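Osstead Bench
Solid ash entry bench with lift seat
From the Javedstead workshop

A bench for the front hall, the mudroom, the foot of the bed. Solid ash all the way through, no veneer. Seat lifts up, boots go in. Made one at a time so lead times move about a bit, see below.

Drawn by Rūta Toom, built by Renata Leiva and whoever is on the bench that week. Second version now. The first had a fixed seat and people kept asking for storage, so.
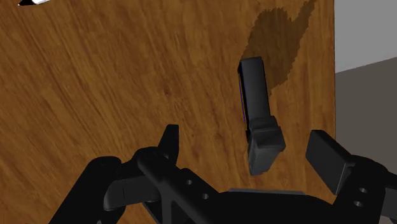
Sizes
Small, medium, long. Long one seats 3 adults. Medium seats two and a dog.
Seat height is the same on all of them. Want it taller? Say so in the order notes, up to two inches no charge. More than that and we have to redraw the legs, so email first.

Finish
Clear hardwax oil is standard. Also soap finish (paler, needs more looking after) and black stain. Stain shows the grain, it isnt paint. If you want it painted solid we'd steer you to the Kalniņš bench, which is poplar and takes paint better and costs less anyway.
Samples are free. Three per household please.

Joinery
Wedged through tenons at the legs. Dovetailed box under the seat. Bottom panel floats in a groove so it can move with the seasons. Back edge of the seat is on a full length piano hinge, two soft stays, so the lid won't drop on fingers. Small ones included.

Weight limit
720 lb spread evenly on the long bench. Ask us for the smaller sizes, Dwynwen Dafis has the sheet.

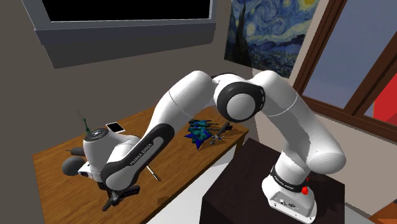
Ash varies a lot from board to board. Some are nearly white, some have a brown heart running through. We match within a bench but can't match to one you bought two years ago. If you're ordering a pair, order them together and put that in the notes, we'll cut from the same stack.

Cushions
Wool felt or canvas, sewn by Yuxi Xu. Tie on at the back corners. Canvas covers come off and can be washed cold, felt is spot clean only. Add them at checkout or later, the patterns are kept.

Care
Wipe with a damp cloth. Re-oil once a year, or when it starts to look dry. A little tin of oil ships with every bench, enough for the first two coats. Keep it off a heat register if you can. Wet boots are fine but use the tray.

Ordering and delivery
$100 deposit holds your place, balance when its ready to ship. Lead time right now is around 3 months. January orders usually go quicker.
Ships assembled, by freight, curbside. Umus handles the local runs and will carry it in, up one flight. Pickup from the workshop is free, any day but Monday.

Returns
Standard sizes and finishes, send it back within two weeks of delivery, you pay the freight. Custom heights and black stain can't be returned. Damage in transit, take photos before you sign and call us the same day.

Questions to Ilze Venckus at the order desk. Phone is better then email this time of year.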